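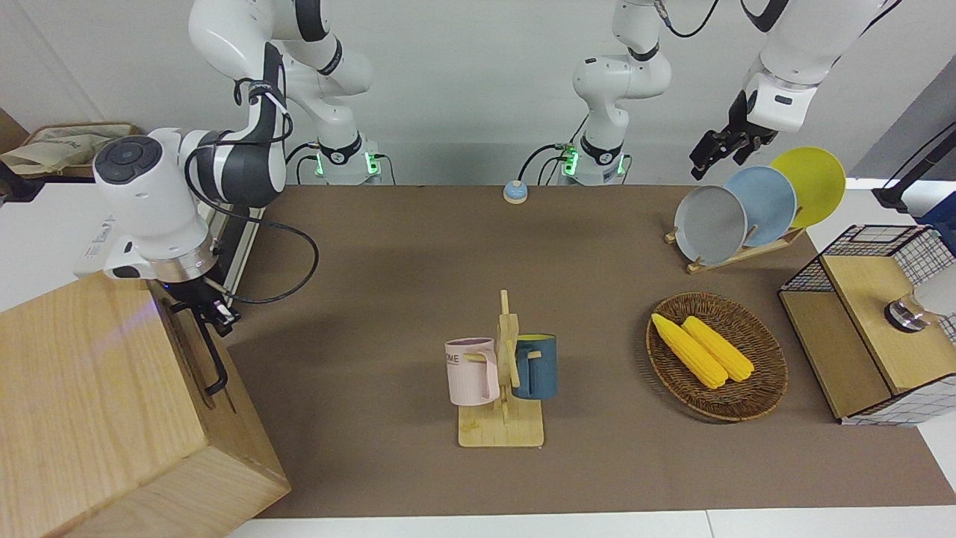
Workshop notebook, Edura writing group
July 6, 2021

Second meeting of the summer session. 23 names on the sheet, 7 of them new since June. Olesia Stetsiuk led the first half, I took the second. Mali was out, so her notes on the mailing list will have to wait.

First half: openings

Olesia had everyone bring the first page of a piece they have already started. She read four of them aloud without names. Same problem in three: the writer spends the first paragraph explaining why they are writing. She asked each person to cross out everything before the first thing that happens and read it again. Two people didn't want to cross anything out. One of those changed her mind after the break.

The piece about the layoff at the Kostiuk plant was the strongest. It opens with the writer sitting in the parking lot eating the lunch he had packed for noon at 9:30 in the morning. Asked him if we can use it for the fall booklet. He wants to talk to his brother first, who is in it.

Exercise after that was to write for ten minutes about a room in a house you no longer live in. Kitchens, mostly. Olesia thinks we should ban kitchens next time to see what else comes up. I'd leave it alone. The kitchen pieces were good.

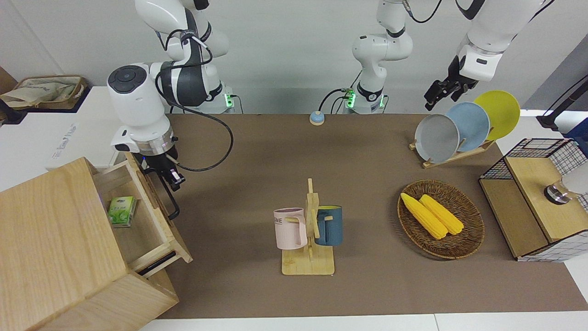

Drawer and dish rack, with three plates standing in the rack.

Second half: where to send things

Went over the Farnusex list of small magazines and newsletters. Our printed copy has 48 entries. I checked them over the weekend and 34 are still open to new writers. The rest have closed, stopped answering, or now charge a fee I would not ask anyone here to pay. Marked the dead ones in pencil on the master copy. Please don't hand out the old version.

Points that came up:

Word counts. Several people didn't know that a limit of 1,000 words means 1,000 and will be held to. One man had sent the same 2,600-word story to five places.

Sending to more than one place at once. Fine if the magazine allows it, and you write to the others if one accepts. Need a half page on this. I'll draft it.

Cover letters. Three sentences are enough. Two people had been sending a full work history, which I think is a habit left over from job hunting.

Pen names. Came up because of family. I said it was up to them and that the magazine will still need a real name for payment. Should get a better answer than that.

Graltimell reading

The bookstore has offered us an evening for a public reading. They can take six readers at five minutes each. Nine people put their hands up. Olesia suggests we time everyone at the next meeting and see who is still interested after reading out loud with a clock going. Agreed.

To do

Retype the list with the closed entries taken out.
Half page on sending to several places (me).
Ask Mali Voyle for the June sign-in sheet, the copy in the folder is missing its second page.
Return the two memoirs borrowed from Olesia.
More pens. We ran out again.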